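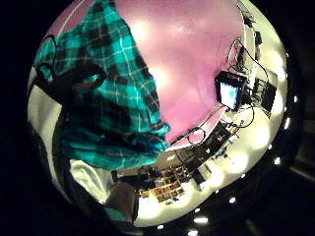

**Figure 3.** Flannel shirt in a teal and black check, worn.

### 4.2 Naming the check

Respondents in Clurkville and Gandcombe were asked what they called the everyday checked shirt. The postal survey drew 417 usable replies from 1000 forms, along with one form returned full of birdseed, which we have coded as a refusal. "Flannel" won comfortably in both towns. "Flanno" was confined to Gandcombe, where it was defended with a vigour the authors had not budgeted for.

Colour caused more trouble than cloth. The Altine mail-order catalogues, our main printed source, list 2276 garments and appear to have been written by someone paid per adjective. A plain blue might be "lagoon" in January and "harbour" by June, with no change in the stock number. Massawe (our second coder, Elibariki Massawe) proposed collapsing the lot into ordinary colour words, and after a long afternoon we did.

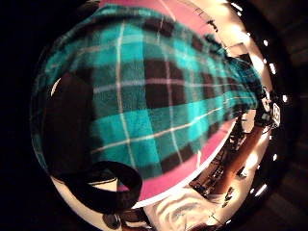

Pattern terms were coded separately from colour terms. Under the Akande scheme a cloth is a "check" if its bands cross at right angles, and a "tartan" only if the speaker says so, a rule that spares the analyst any dealings with Scottish heritage. The difficulty lies in the thin lines. A fabric with turquoise squares, black blocks and white and pale lavender pinstripes was "blue and black" to most of our interviewees, and the pinstripes went unmentioned until we asked. One man then denied that lavender was a colour. His reply is kept in the data as given.

Of the 80 interviews, those held in Gandcombe ran longer, mainly on account of the flanno question, and their transcripts were trimmed to match before the terms were compared.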